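From: Vilho Manninen
To: Eynon Street Hall list
Subject: Re: [eynon-hall] Sorting the snack table and the cloths before Sunday

Hi all,

Replying to Rogelio's message below, with his bits quoted so it's clear which part I'm answering. I've left out the part on parking.

Rogelio Baluyot wrote:
> The hall cupboard is full of half-packets again. I pulled out at least
> three bags of chips with two chips in each, and a box of crackers that
> had gone soft. Can we agree on what gets kept after an afternoon tea and
> what gets thrown? I'd also like to know who takes the tablecloths home,
> as the good white one went back in the drawer with tea on it.

On the half-packets: my vote is that anything opened goes home with whoever brought it, or goes in the bin that day. The cupboard is for sealed things only. If a packet is sealed and in date, write the month on it in marker and put it on the left-hand shelf. Anything marked September or earlier should be eaten first.

> We also need to settle the rubbish. People leave wrappers on plates,
> under plates, in cups and on the window sill, and it takes longer to
> find it all than to wash up.

Agreed. What has worked at our place is one big bowl on the table from the start, for wrappers and nothing else. It has to be wide, or people miss. When it fills up, tip it into the bin and put it back. We did a trial run at home using the round teal bowl and it saved me going around with a bag at the end. Put it near the corner of the table, where people on the couch can reach it without getting up.

Two things to watch with the bowl. Soft plastics go in a separate bag if you are taking them for recycling, and it is easier to pull them out before anybody tips tea leaves on top. And no serviettes in it, please, they stick to everything. Cloths don't belong in there either, although they end up there when somebody is clearing in a hurry. Check before you tip. I have already fished one tea towel out of our kitchen bin this year.

> Cloths: do we want to buy new ones? Rasetti had a set in the window, but
> I didn't go in to ask the price.

I'd hold off. We have the plain white one and the two with checks, and there are enough small coloured cloths for wiping and for covering plates. The account has 400 dollars in it and I'd like 300 of that left alone for the urn, which is leaking at the tap again. The repair place on Prolla Road wouldn't give me a figure over the phone, they want to see it first.

The cloths do need a proper system though. I suggest this:

- Whoever locks up takes all the used cloths home, washes them and brings them back the next week.
- White cloths get soaked first if there is tea or sauce on them. Cold water, overnight.
- Dark or dyed cloths are washed on their own the first couple of times. The purple ones in particular, as I don't know how well they hold their colour and don't want to find out on the white.
- Shake them out over the bin before they go in the wash bag. Crumbs brought the ants in last summer.

I can do the first wash. Rogelio, if you could do the one after, I'll ask for names from there on.

> Last one. The serving things from the Polleo lunch are still in a box
> under the sink. Are they ours?

The platters are ours. The tongs and the big ladle belong to the Polleo people and I'll drop them back when I'm over that way. The jug I don't recognise — if it's yours, please speak up, otherwise it goes on the giveaway shelf.

For Sunday, I'll be at the hall from 2 pm to set out the tables. If you are bringing food, bring it on a plate or in a dish with your name underneath. Sticks, skewers and anything pointed should go in a cup and not loose on the cloth.

Let me know if you disagree with any of it, on the list please and not by text, so that everyone sees it.

Vilho

Comments (3)

rbaluyot: Fine by me on the wash. The jug isn't mine. I can bring a second bowl for the other table.

M. in Unit 4: Could the bowl have a sign on it? My grandkids will put anything in a bowl.

Deb: Jug is mine!! Been looking for it since the lunch. Please don't give it away, will pick it up Sunday.
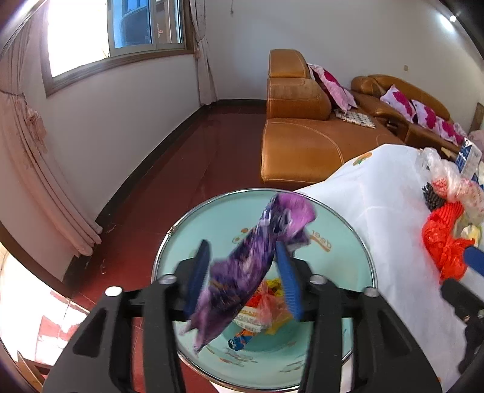
Wrappers in the teal bowl, with a purple cloth over them. Check before you tip.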